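Getting Ready for a Doctor's Visit: My Household Tips

23 February 2018

I have been the family paper-keeper for years now (my mother's pills, my husband's knee, two kids with allergies), and I've picked up a few habits that make doctor visits go a whole lot smoother. Some I worked out myself, some came from my friend Citlali Magaña, who worked a clinic front desk in Grillden and has seen every way a person can show up unprepared. Take what you like and leave the rest!

Start with the medicine list. Sit down at the kitchen table with every bottle in the house, and I mean every bottle, including the vitamins and the stuff you only take when your nose runs. Write down the name, the strength, how often you take it and who prescribed it. I used to do this from memory and I'd always forget the eye drops. Put the date at the top so you know which list is the newest one. I fold mine in half and keep it in my wallet behind the insurance card, and there's a second copy on the fridge under the big magnet.

While the bottles are out, check the dates. Don't flush the old ones. Our pharmacy has a drop box by the door, and a lot of them do, so call yours and ask.

Next, the question list. Mine lives on a notepad by the coffee maker, and whenever something crosses my mind I scribble it down. By the time the appointment comes around I might have 15 things on there, which is way too many for one visit. So the night before, I go through with a pen and star the two or three that matter most, and I read those out first. I used to save the big one for last out of nerves, and then the doctor would have her hand on the doorknob. If you only take one thing from this page, let it be that one.

If you keep your records on the computer, print them out a few days ahead. I scan our lab results and shot records into one folder per person, with the year first in the file name so they line up in order. Then I copy the whole business onto a thumb drive that stays in the desk drawer with the passports. 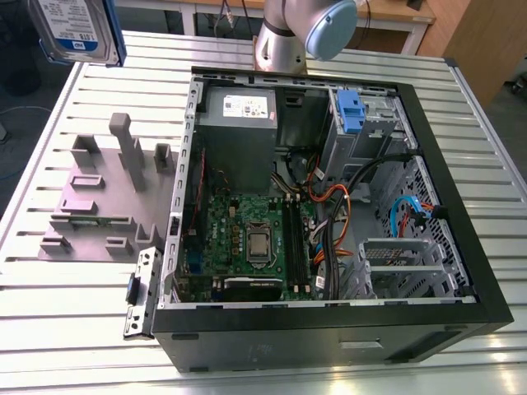

Desktop tower with the side panel off.

Paper people, you're fine too. An accordion file with one pocket per family member does the job. Newest page goes in front. My mother's pocket got so fat that I moved her to a binder, and now the binder comes along to every appointment like a second purse.

For blood pressure readings at home, my doctor asked me to sit quietly for a few minutes first with my feet flat on the floor and my back against the chair. No coffee and no exercise for 30 minutes before. I was doing it standing at the counter with a mug in my hand, so you can imagine what my numbers looked like, ha. I write down 7 days of readings before a checkup, morning and evening, in a little grid I draw with a ruler. Bring your cuff in once, too, and ask the nurse to compare it with theirs.

On the day itself:

Wear sleeves that roll up easily.

Get there early. I allow around 30 minutes at the Orkthorpe office and less anywhere with decent parking.

Ask when you book whether you need to skip breakfast. If you do, pack a granola bar for afterward.

Bring your reading glasses for the forms. I've had to sign things at arm's length more than once.

Take somebody with you if the visit is a big one. My neighbor Cadi Watkins came with me when I had my scan results, and she wrote while I listened. I'd have remembered maybe half of it on my own.

Before you leave the room, say the plan back in your own words. "So I take this one at night with food, and I call you if the rash comes back." It feels a little silly the first time, but my doctor has caught a mix-up that way, and now I do it every time.

Then when you get home, type up your notes or at least copy them out neatly before supper. My handwriting in a waiting room is terrible and by the weekend I can't read it at all. The next appointment goes on the wall calendar in red and on my phone as well, with the office number right there in the entry.

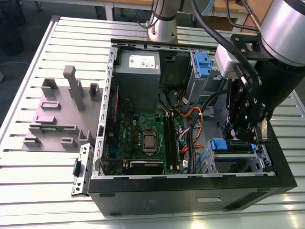 Inside the case, with the green motherboard in view.

A word on kids' visits. I keep a page for each child with weight, allergies and the last fever reducer I gave and what time I gave it. Tape it inside a cabinet door, along with the poison control number, so a sitter can find it. When the weight changes, cross out the old one and write the new one next to it.

And do ask at the front desk whether there's a patient website. Ours took me one evening and a forgotten password to set up, but now I can ask for refills in my slippers. Next month I'm going to get my mother signed up for hers, so wish me luck.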